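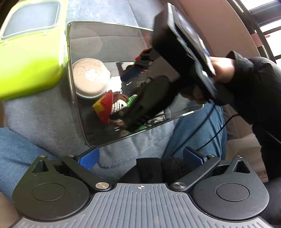

Clear box with the crocheted doll, both grippers in play, blue pads on the near one.

2020-09-03, Clarnwood notes

Right, handling rules, because Capucine Vasseur and I had the same argument again over tea and I'd like it on paper this time!

Rule one stays as it is: one gripper goes into the box, the other waits outside until the first is clear. I know it's slower. I also know what two sets of linkages do when they meet at speed (see January, the Skitura pair, I'm still cross about it).

Cables. The Nusden draft only says "tidy", which could mean anything, so I've changed it to: both cables running away from the fingers, checked before every take. Puffy sleeves are allowed but the cuff stays behind the wrist. Capucine wants sleeves banned altogether and we haven't settled that.

Knitted things need their own line. Open stitches catch on a finger tip, so close slowly and if the yarn pulls, open up and start again, don't tug. Shiny clear walls too: go by the object and ignore its reflection (I've chased one myself, more than once).

Pads get wiped every 54 takes and looked at properly at 900. Urquijo's sheet says 1,000 but I like a bit of slack.

Still to do: rewrite page 11, ask Capucine about gloves.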